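Demonstration gathering (robot learning)

From the Rutex open reference on household automation
Last revised March 2, 2024

Demonstration gathering is the work of collecting examples of a task being done, so that a learning system can later be trained to do the task on its own. In the household branch of the field the tasks are the plain ones that most people do half asleep: opening a drawer, wiping a counter, moving a pan from one burner to another. Each finished example is called a demonstration, or sometimes an episode, and a group of them that share a task is called a set. This article deals mostly with gathering in simulated kitchens, with shorter remarks on real ones.

Background

Older household robots were programmed step by step. Somebody wrote down where the handle was, how far the arm should travel and when the fingers should close, and the result worked nicely until the handle was a little to the left of where it was supposed to be. Learning from examples grew up as a kinder way of handling all that untidiness. A person guides the arm through the job many times over, with things placed a bit differently each time, and the system picks up what the attempts have in common.

The Hikwood kitchen set, which is often used in teaching, holds 1000 recorded attempts at stovetop tasks. After review, 659 of them were kept for training. Newcomers tend to be surprised at how many were set aside, but the reviewers had good grounds: a pan let go too early, an arm that wandered off before the task was done, or a long stretch in the middle where the operator had clearly stopped to think.

Simulated kitchens

A simulated kitchen is a computer model of a room, with cabinets, counters and appliances that a modeled arm can touch and push. It is a patient sort of workplace. Nothing breaks for good, the room can be put back the way it was in a moment, and the same starting layout can be handed to several operators in turn. Changing the look of the room is also easy, so a single task might be recorded against brick, tile or painted walls, and with light or dark cabinets — a bit of variety that helps the system pay attention to the pan and leave the decorating alone.

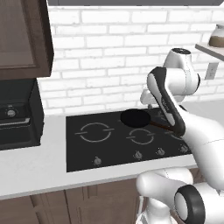 Cookware handles deserve a word of their own, as they come up in nearly every kitchen set. A handle is long and thin, and where the fingers take hold of it matters a great deal. Gripped near the far end, a heavy pan wants to tip; gripped close to the rim, the fingers may bump against the pan itself. Good sets include holds at different points along the handle and approaches from more than one side, and they include a fair number of pans that start out turned at an awkward angle.

How a session runs

Practice differs from group to group, but the Rostami procedure is a fair picture of the usual one. The operator works with a handheld controller and has 8 starting layouts to get through, recording each of them twice. The task is written out in a short sentence beforehand, such as "move the pan to the front burner," and that sentence is stored along with the movement of the arm, the state of the gripper and the camera views. Operators are asked to move at a steady, comfortable pace. Hurrying gives jerky paths, and going too slowly fills the recording with pauses that the system will faithfully learn to copy.

Review and labeling

Every demonstration is watched again before it joins a set. Under the Enivow review rules, 2 reviewers mark each one as kept, kept with a note, or dropped, and they talk it over when they disagree. Small stumbles are often worth keeping. An operator who misses the handle, backs away and tries again has shown the system how to recover, and sets made up only of perfect attempts can leave it quite helpless after its first mistake.

Limits

Modeled contact is simpler than the real thing. Friction, weight and the slight give of a loose handle are all hard to get right, and a system trained only on simulated examples may grip too lightly or too hard once it meets an actual pan. Many groups mix in a smaller number of real recordings for this reason.

See also: Grasp planning; Task resets; Teleoperation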